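Skuvero diary – tea week, still March

Kettle on at seven, cups out by half past, and I was grinning before anyone else had taken their coat off. I love this job. We're trying to get the arm to pour tea for two, and today it went wrong in a properly interesting way!

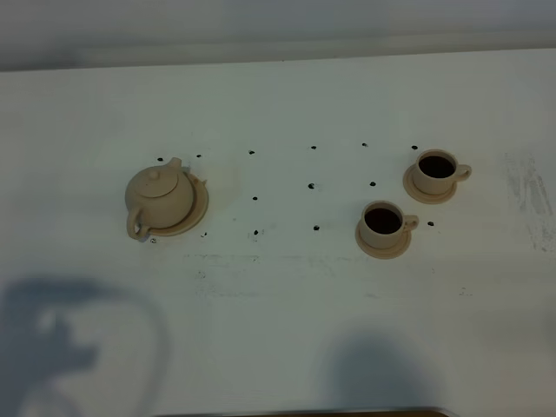
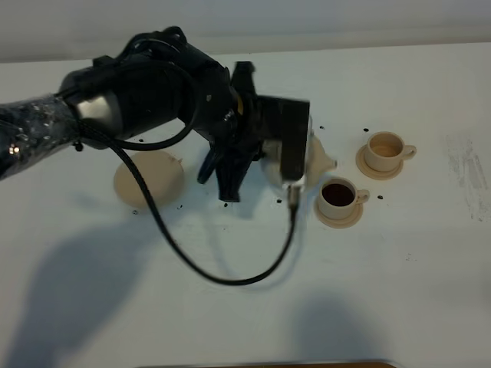
The tea table at Mernby, with the beige pot and the two cups.

So, the fault. The arm lost track of its own grip halfway through a run. The gripper reported "closed, holding" while the pot was slipping round in the fingers, and the wrist carried on turning as though all was well. Colton hit the stop – good reflexes, that man – and everything froze exactly as it should. Nobody was near the table and the tea had been left to cool, but Arash still made us write it up as a safety matter. He's right. A pot that can slip with cold tea in it can slip with hot.

Mostafa went through the log before lunch and found it, bless him. The force reading had stuck at 80 and stayed there for 1,000 samples in a row without so much as a wobble. No real sensor sits that still! He thinks it's the connector. I think it's the connector and also my code, which never once asked whether the number was changing. I've put in a check now: if the reading goes flat, the arm stops and waits for a person. It took 2 goes to get right (first go it stopped every time the arm was simply resting, which made Said laugh so much he had to go and stand in the corridor).

Still to do: new cable from Juvano, a softer pad on the finger plate, and a rule that it's cold tea only until Arash has signed the sheet. Also ask Teófilo if we can have the table for another afternoon.

Went home by way of the shop and bought proper biscuits for tomorrow. I've been thinking about the pouring angle all evening and want to try it slower, with the pot half full.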